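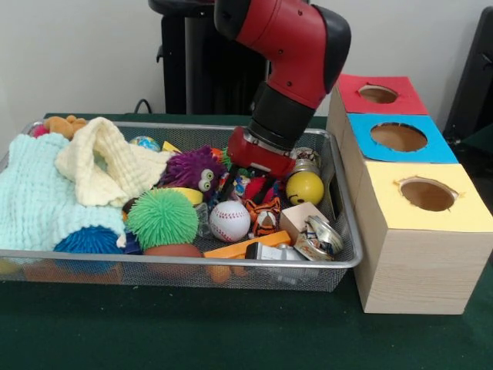
How full should the mixed toy tray be before we start a sort?
Level with the rim for the hard things, with the blanket and the muslin allowed to sit higher. Cloth settles when you pull at it, so the level at the start means little.

Notebook, March, started 9.40

Mixed tray again. Wire mesh one with the thin metal rim, on the green table. Contents as they stand: aqua knitted blanket heaped at the left and hanging over the front corner, cream waffle muslin on top of it, small brown plush at the back, globe ball, purple monster with the googly eyes, green and blue puffer balls, brown ball, silver canister, small red toy. There is more further down that I have not listed.

Stock sheet has the whole toy lot at 860 g without the cloth. I have not reweighed it. The kitchen scale reads up to 3184 g before it gives an error, so tray and contents could go on together if the tray would sit flat on the plate. It won't. Need a board under it.

Puffer balls: the tendrils pick up fluff from the blanket. Washed a spare in warm water with a drop of washing-up liquid, rinsed twice, left on a towel. Still tacky at lunch. Wai-kit Tseng says to dust them with cornflour and shake off the extra. Will try on the spare first.

Muslin goes in last. If it goes in under the blanket the two knot together and you end up lifting both.

Labels. Bag 104 is soft toys, bag 282 is balls and anything that rolls. The globe ball has been going in 104 for some reason, please put it in 282. The canister has no bag yet. Leave it loose in the Skoltier drawer for now.

Stacked cube boxes stay to the right of the tray. Coloured tops up, holes clear. I would like to know who has the list of which top colour goes with which shapes, as the copy in the Sakura folder is the old one.

14.15. Cornflour works but gets everywhere. Do it over the sink.

To do: board for the scale, new labels, ask Stunano about a second tray the same size, wash the blanket at 30 and dry it flat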